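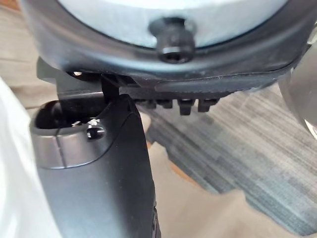 4. Fitting and levelling the feet

This section covers the adjustable feet supplied with the Brillbridge storage range: the Onota tall cupboard, the Onota half-height cupboard and the Sostville drawer base. Units bought before March have a different foot with a slotted stem. If yours is the older type, follow the leaflet packed with the unit and skip to section 5.

Read the whole section before you start. Allow up to 50 minutes for a tall cupboard on an uneven floor. The drawer base is much quicker.

4.1 What you need

Feet, one per corner (bag C)
Centre foot, tall cupboard only (bag C)
Fixing bolts, hex socket head (bag D)
Hex key (bag D)
Spirit level, not supplied
Old blanket or flattened carton, not supplied
Pencil

Don't use a power driver on the fixing bolts. The threaded inserts in the base panel are brass and will strip. Replacement inserts can be ordered as part 2978, but fitting one means drilling out the old one.

4.2 Fitting the feet

1. Empty the unit and take out any loose shelves or drawers. Leave the back panel on.

2. Spread the blanket on the floor and lay the unit on its back. The tall cupboard is a two-person lift. Keep hold of it until it is fully down, and keep the doors taped shut.

3. Find the threaded inserts in the base panel. There is one near each corner. The tall cupboard has a fifth in the middle. Clear any sawdust out of the inserts with a dry brush.

4. Wind each foot all the way in so that it is at its shortest. You will be adjusting upward from here.

5. Place a foot over the first insert, push a bolt through it and turn the bolt by hand until you feel it catch. If it goes in at an angle, back it out and start again. Do not force it.

6. Fit the other corner feet the same way, still finger-tight.

7. Tighten all the bolts with the hex key, working diagonally from corner to corner. Stop when the foot no longer shifts sideways, then give the key another quarter turn.

8. On the tall cupboard only, fit the centre foot. Leave it wound fully in for now.

Note: The bag may contain a spare bolt. Keep it with this manual.

CAUTION: Never drag the unit once the feet are fitted. A sideways load can crack the base panel around the insert, and this is not covered by the warranty. Lift it clear of the floor, or use a trolley.

4.3 Standing the unit up

1. Choose the final position and mark the front corners on the floor in pencil. Leave a gap of 12 mm between the back panel and the wall for air. In a laundry or garage, leave more if you can.

2. With one person at each side, tip the unit forward until it stands on its feet. Don't let it pivot on the back pair alone – take the weight off them as it comes up.

3. Lift the unit into position against your pencil marks.

4. Press down on each top corner in turn. If the unit rocks, note which corner lifts.

4.4 Levelling

1. Put the spirit level on top of the unit, running left to right along the front edge.

2. Have a helper take the weight off the lower side, then wind out the foot at the front of that side. Half a turn at a time is enough.

3. Move the level to the back edge and repeat for the back feet.

4. Turn the level so it runs front to back and check both sides. On a tall cupboard it is fine for the front to sit very slightly high. It must never sit low.

5. Press on the top corners again. All of the corner feet should be carrying weight. If you can slide a sheet of paper under one, wind that foot out until the paper grips.

6. On the tall cupboard, wind out the centre foot until it just touches the floor, then stop. If you keep going it will lift the base panel and the doors won't line up.

7. Open and close the doors. If there is an uneven gap between them, check the level once more before touching the hinges. Most door problems we hear about are cleared up at this step.

Note for carpet: Thick carpet and underlay will settle over the first few weeks. Check the level again after a month. On soft carpet, stand the feet on the wide floor cups sold separately under the Zariņš name.

Note for tiles: Don't place a foot across a grout line. Shift the unit sideways a little so that every foot sits fully on a tile.

4.5 Fixing to the wall

The tall cupboard must be fixed to the wall with the strap in bag E, whatever the floor is like. Level the unit first, then fit the strap as shown in section 6. Do not load the shelves until the strap is on. If you re-level the unit later, undo the strap beforehand and refit it when you have finished.

CAUTION: Levelling does not stop a unit tipping. A child climbing an open drawer can pull over a cupboard that is perfectly level.

4.6 Care

Wipe the feet with a damp cloth when you clean the floor, and dry them afterward. Don't use bleach or solvent on the moulded parts. Check the bolts once a year and after moving house. If a foot has split, replace it before loading the unit again. Feet are sold singly or in sets, order code 69.

If a foot won't wind out, don't use pliers. Lay the unit down again, remove the foot and clean the thread with an old toothbrush. A very small amount of candle wax on the thread will help. Oil picks up dust and marks timber floors.

Section 4 revised 4/20/25 by Valtteri Tikkanen. Checked by Nizar Hattar.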